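4.2 Trying out the Vamier kit

We bought the Vamier kit from Drirkar in May, mostly because it promised memory installation straight out of the box, and we wanted to see how far that promise stretched! You get the parts tray, the mounting hardware and a skill library (Toft, which we ended up liking a lot). We ran 64 insertions with the stock settings and 44 went in on the first try. Most of the misses were tiny angle errors at the slot, and the stock settings gave up after three retries.

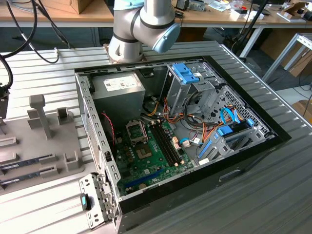
Figure 3. Memory installation setup: open tower, with two modules waiting in the tray at left.

Ea Zoëga thinks we were too easy on the kit, and that 64 tries on one case says very little about a shop that sees 500 different ones. Fair enough, so we're adding more cases next.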